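The Night Boat to Prukau

My aunt had two rules for traveling. Eat whatever the driver eats, and never sit on the side of the bus with the view, because that's the side everyone leans across. I broke the second one before we were out of Usolton and I have never been so happy to be leaned across in my life!

It was February, the cheap month, and the tour was cheap even for that. It took 14 of us in a bus built for twice as many, with a guide who wore a yellow scarf so we could find her in a crowd. There were no crowds. She wore it anyway, and waved one end of it when she wanted us to look at something, and she wanted us to look at everything. A dam. A field of cabbages. The house where a man had once kept a bear (she had met the bear, she said, and it was shorter than you would think).

I wrote all of it down. I had a new notebook and I was going to fill it.

By noon we had climbed high enough for snow, and the heater gave out, and the woman beside me opened a bag and began handing round boiled eggs. Her husband had salt in a twist of newspaper. They'd been on this exact tour 5 times. I asked them why they kept taking it and they looked at each other, quite puzzled, and the husband said, "Well, there's the boat."

The boat was the part I had worried about. The brochure gave it one line, "overnight crossing, simple cabins," and my sister had read that line aloud to me several times in a meaningful voice. But I'd come for the boat too. My aunt had taken it when she was younger than I was, and she kept the ticket stub in the lid of her sewing box all the time I knew her. Seat 169, it said, in purple ink. I used to take it out and smell it. 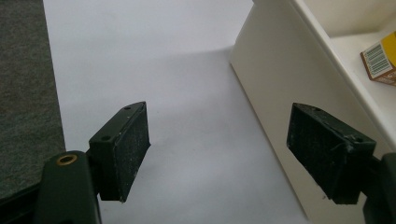

We got down to the harbor at dusk. The ferry was called the Pindis and she was smaller than I had pictured, with a rounded nose and a great many lights strung along her rail, and I loved her right away. A boy in a sweater took our bags. The guide counted us with the end of her scarf, got a different number each time, and decided to trust to luck.

The cabins were simple. Mine was a shelf with a blanket on it and a hook for my coat. I hung up the coat, looked at the shelf, and went back upstairs, where it turned out the whole bus had done the same - eggs, salt, scarf and all. The driver was eating fish soup at the counter. So I ordered fish soup! It came with a slab of black bread and half a lemon, and it was so hot and so good that I had a second bowl and burned my tongue on that one too.

After supper I went looking for the seat. The salon had long rows of them, bolted down and covered in green cloth, with little metal numbers on the backs. I walked along touching each one. A hundred and sixty. A hundred and sixty-five. The row stopped at 168, and past it there was a wall with a fire bucket hanging on it.

I stood there so long that the boy in the sweater asked if I was seasick.

I told him about the stub. He thought it over, then took me through a door marked for crew and up a ladder, and I came out on deck behind the funnel, where the air was warm and smelled of oil. There was one wooden bench against the rail. "From the old days," he said. "When it was full inside they sold this." He rubbed at the back of it with his sleeve, and there under the paint I could feel the numbers with my thumb. One, six, nine.

She had never told me it was outside. All those years I had pictured her in a salon with a lamp, and she'd been up there in the wind with her hat held on!

The boy brought me a blanket and left me to it. We passed the light at Ondieki a little after midnight, roughly 30 minutes behind time, and the beam came round over the water and over my knees and went off again toward the hills. I tried to write that down and my fingers were too cold to hold the pencil. I put the notebook in my pocket. Somebody below had started to sing, badly, and I am fairly sure it was the driver.

At dawn the egg couple came puffing up the ladder with coffee in a jug. They weren't at all surprised to find me. "Move over," the wife said, and I did, and the three of us watched Prukau come up out of the mist, first the cranes, then the church, then a dog running along the sea wall, barking at us to hurry.

We use cookies to remember your reading preferences and to see which stories are being read. By continuing to use this site you agree to our use of cookies. Accept | Manage settings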